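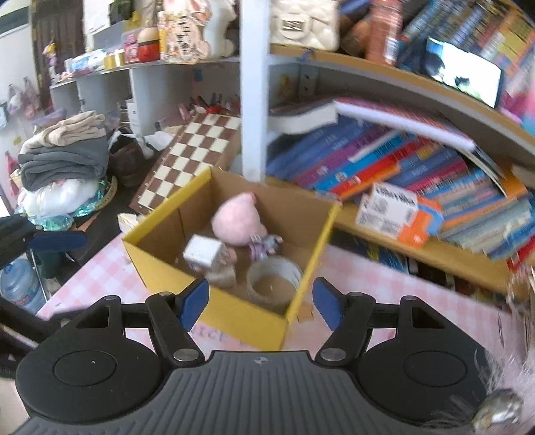
Posted in: Kids' Science Desk > Robots and Gadgets
Print this page | E-mail to a friend

How do you choose a hand for a robot?
By Theda Fuchs

Your own hand is pretty clever. It can pick up a grape. Then a brick. Then a wet bar of soap (sometimes). You don't stop and think about it, your fingers just sort it out.

Robots aren't like that. A robot gets whatever hand people bolt onto it. The hand part is called a gripper, and there are heaps of kinds. So before you build anything, you test. You try one, you try another, you write down what went wrong. Then you do it all again.

Three kinds to know

Pinchers. Two fingers, they open and close. Like tongs at a barbecue. Good at boxes, blocks, pens. Not so good at a ball that wants to roll away.

Suckers. A rubber cup and some air. Great on anything flat and smooth, say a window or a cereal packet. Hopeless on a teddy. The air leaks out through the fuzz.

Squishy ones. Soft fingers that bend around things. Kind to tomatoes. But slow, and they can get wobbly with anything heavy.

What goes in a test?

Boring things are no use on thier own. If you only test with wooden blocks, all you learn is that your gripper likes wooden blocks. You want a real muddle, the sort of stuff that ends up on a bedroom floor.

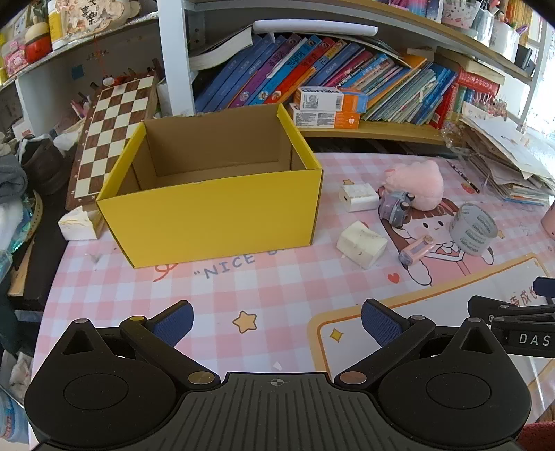 Pinchers get the hardest workout from a mix of shapes. A gripper might be brilliant at one thing and useless at the very next one. Look at what's on the checked tablecloth: a fluffy pink toy, a power adapter, a see-through toy car on its side, a roll of tape, a thin pen. Every one needs a different sort of grab. The fluffy toy squashes, so the fingers have to keep closing after they first touch it. The pen is skinny and the pads need to come nearly together. The car has wheels, and wheels turn when you push on them! And then there's the yellow box. Getting a toy over the side of a box is one job, getting it back out is another, because now there are walls in the way of your fingers.

See the dark blue pads on the ends of the black fingers? They've got a texture. Rub your thumb on a smooth plate, then on the sole of your runners. Which one grips? Same idea.

Hand first, arm later

You don't need a whole robot to test a gripper. People can hold one and work it themselves, and a camera on it records the view. You find out fast if the fingers are too short or the pads too wide. Much quicker than waiting for a big arm to be set up and programed.

Keeping it fair

Say you're comparing two grippers. Call them Etis and Kavus. Etis gets the pen, Kavus gets the teddy, Kavus wins. Fair? Nope. Same things, same spots on the table, same number of goes. Then you can compare.

And do lots of goes. With 13 tries, one lucky grab changes your score quite a bit. With 1,000 it hardly matters. Pick a number before you start and stick to it, no stopping early when your favourite is ahead.

Write down the misses too. "Dropped it" isn't enough. Did it slip? Did it tip over? Did the finger bump the box on the way in? That's the part that tells you what to fix.

Try it at home

Get kitchen tongs and a pair of chopsticks. Find a sock, a coin, a pencil, a ball and a spoon. Move each one into a shoebox with the tongs, ten goes each. Now the chopsticks. Make a chart and colour in a square for every one that lands in the box.

Next, wrap rubber bands around the ends of the tongs and go again. Better? Worse? Which thing changed the most? Have a go with one eye shut as well. Lots of robots have only one camera near the hand, and judging how far away something is gets tricky.

Comments (3)

barnel_grade4: we did the tongs one in class. the coin was IMPOSSIBLE untill we slid it to the edge of the desk

R. Magaña: My daughter used salad tongs and says the sock is the easiest by miles. She would like it known she got 10 out of 10.

tessa and dad: can you do one on sucker grippers next please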